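Gronow Tenants' Kitchen Program
Progress report to the Plinent Fund
January 6, 2019

Period covered

August through the end of the year. The grant pays for repairs to shared kitchens in the two Gronow buildings and for a weekly evening meal open to all residents.

Repairs

Work in the Mirkum Street building is finished. The sink drain was replaced, the fan over the stove was rewired, and two broken outlets were brought up to code. The plumber found that the shutoff valve under the sink had seized, and we had it changed at the same visit. That added $310 to the bill, which we covered from the contingency line.

The second building is behind schedule. The landlord approved the plans late and the electrician could not start until the last week of the period. The old wiring has been pulled out and the new panel is in. Flooring and painting are still to do. We expect to finish in 10 weeks.

Evening meals

We held meals in 8 of the weeks planned for the fall. Two were canceled because the water was shut off. Attendance was low at first and picked up once we moved the start time from five to six thirty, when more people are home from work. Several residents asked for a meal without meat at least once a month, and we have added one to the spring plan.

Cooking is done by residents in pairs. Finding pairs has been harder than we expected, and staff filled in more often than the budget allows for. We have asked the Present newsletter to run the sign-up sheet on its back page.

Coffee hour

Residents asked for a morning coffee hour on top of the meals. It costs very little, mostly coffee and filters, and is charged to the supplies line.
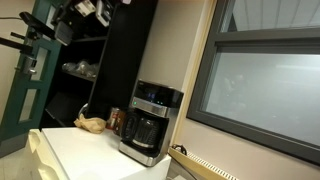
Spending

Almost $3,000 of the repair budget is unspent, all of it set aside for the second building. Meals came in slightly under budget because of the cancellations. Staff time is over, for the reason given above.

Requests

We ask the Fund to let us carry the unspent repair money into the next period, and to allow the savings on meals to be used for staff time. A revised budget is attached.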